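Re-dressing the cables on our bin-picking arm

I do this job at the Felley shop every October, and it takes me almost 40 minutes, most of it spent hunting for cable ties. Lock out the controller first! Then snip the old ties, wipe down the yellow cable and the black bundle, and feel along both for nicks.

Now jog the wrist slowly through its range and leave enough slack for the loop - too tight and you'll be buying a new cable. I tie the black ones to the yellow in a few spots and run 18 slow picks with blocks in the bin.
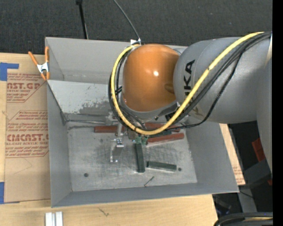
Gebremichael wrote in to say that hook-and-loop straps are kinder to the jacket than ties, and that a loop should be checked again after 7 days. Fair point, I've ordered some straps. Last thing, trim the tie ends flush, or they'll scratch your knuckles.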